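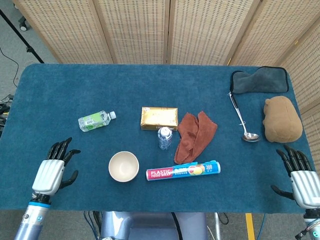

Was ist eine Leihe im Fußball?

Manchmal spielt ein Fußballer für einen Verein, obwohl er bei einem anderen Verein unter Vertrag steht. Man sagt dann: Der Spieler ist ausgeliehen.

Ein Vertrag ist eine schriftliche Vereinbarung. Darin steht, wie lange der Spieler beim Verein bleibt und wie viel Geld er erhält. Bei einer Leihe bleibt dieser Vertrag bestehen. Der Spieler trainiert und spielt aber für eine bestimmte Zeit woanders, zum Beispiel 6 Monate lang.

Ein Beispiel: Der junge Stürmer Rafsan Saha gehört zum SV Skosteck. Dort sitzt er meistens auf der Ersatzbank. Der FC Orari sucht einen Stürmer. Beide Vereine und der Spieler müssen der Leihe zustimmen -- erst dann darf er wechseln. In Orari bestreitet er 8 Spiele und schießt drei Tore. Im Sommer kehrt er nach Skosteck zurück.

Wer bezahlt den Spieler?

Das handeln die Vereine aus. Häufig teilen sie sich das Gehalt. Manchmal zahlt der neue Verein zusätzlich eine Leihgebühr.

Darf er gegen seinen eigenen Verein spielen?

Das hängt von den Regeln der Liga und von der Vereinbarung ab. In manchen Ligen ist es verboten, in anderen erlaubt.

Wörter zum Merken

Leihgebühr: Geld, das ein Verein für die Leihe bezahlt.
Kaufoption: Der neue Verein darf den Spieler später fest verpflichten.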